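**[잡담/비교] 빈피킹용 그리퍼 2종 써보는 중인데 의견 좀 주세요**

**빈털이집게** · 2022년 8월 15일

안녕하세요, 눈팅만 하다가 처음 글 써봅니다. 4월부터 팔 끝에 뭘 달지 계속 고민 중인데요, 후보가 2개로 좁혀졌어요. 하나는 Daken에서 나온 평행 2핑거(금속 핑거), 다른 하나는 Mulligan 소프트 그리퍼입니다. 팔은 KUKA 그대로 쓰고 컨트롤러도 안 바꿀 거라 그리퍼만 갈아 끼우면서 보고 있어요.

물건은 일부러 좀 못되게 골랐습니다ㅎㅎ 각진 블록, 동물 피규어, 옥수수, 포도송이 같은 것들이요. 블록이나 옥수수는 둘 다 별문제 없는데 포도가 진짜 골치예요. 송이가 퍼져 있으니까 어디를 중심으로 잡을지부터 애매하고, 깊게 내려가면 바닥이 신경 쓰이고 얕게 가면 위쪽 알 몇 개만 물고 올라와요.

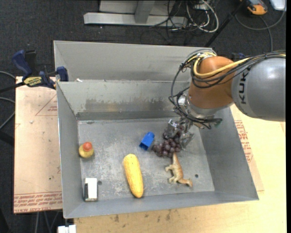

*금속 2핑거로 포도 접근. 왼쪽 파란 블록이랑 아래 피규어가 바짝 붙어 있음*

같은 배치로 40번씩 돌렸을 때 포도만 보면 Daken이 20번, Mulligan이 42번... 은 아니고ㅋㅋ 죄송해요 42는 핑거 벌림 폭(mm)이고, Mulligan은 아직 다 못 돌렸습니다. 다 돌리면 올릴게요. 근데 느낌상 소프트가 나을 것 같긴 해요. 다들 뭐 쓰세요?

---

**케이블지옥**

포도면 무조건 소프트죠. 저는 금속 핑거로 과일 모형 집다가 눌린 자국 보고 바로 접었어요. 그리고 케이블 벨로우즈 하나 씌우세요. 손목 쪽으로 도는 고리, 6축 많이 돌리면 언젠가 걸립니다ㅠㅠ

---

**Pladville주민**

저는 반대요. 소프트는 손가락이 두꺼워서 저렇게 물건끼리 붙어 있으면 들어갈 틈이 없어요. 포도 하나 잘 집자고 옆에 블록이랑 피규어를 다 밀어버리면 다음 픽이 꼬이잖아요. 핑거팁에 실리콘 패드만 붙여도 많이 좋아집니다. 돈도 훨씬 덜 들고요.

---

**케이블지옥**

@Pladville주민 패드는 며칠 쓰면 모서리부터 떨어지던데요? 저는 두 번 붙이고 포기했음. 그리고 좀 밀리면 다시 찍어서 다시 계획하면 되지 않나요.

---

**Pladville주민**

접착제 문제예요 그거. 핑거에 홈 파서 끼우면 안 떨어집니다. 그리고 다시 찍는 시간이 사이클타임에 다 들어가는데 그걸 공짜로 치시면 안 되죠.

---

**깊이맵수집가**

두 분 다 일리 있는데 전 그리퍼보다 카메라 쪽이 의심돼요. 금속 통은 벽이 비스듬하면 반사 때문에 깊이값이 튀거든요. 포도알도 반들반들해서 구멍이 숭숭 나고요. 글쓴님 깊이맵 한번 까보셨어요? 저는 Lurkum 필터 툴로 구멍 메우고 나서 그리퍼 그대로인데도 성공률이 꽤 올랐어요.

---

**빈털이집게**

우와 댓글 감사합니다! 깊이맵 방금 열어봤는데 포도 자리가 거의 스위스 치즈네요... 옥수수는 멀쩡한데 말이죠. 일단 필터부터 걸고, 실리콘 패드 홈 파는 것도 해볼게요(혹시 홈 깊이 얼마로 하셨는지 알려주실 수 있나요?). 벨로우즈는 주문 넣었습니다.

---

**Pladville주민**

2mm요. 더 깊게 파면 핑거 끝이 약해져요.

---

**케이블지옥**

그래도 전 소프트에 한 표. Mulligan 결과 나오면 꼭 올려주세요!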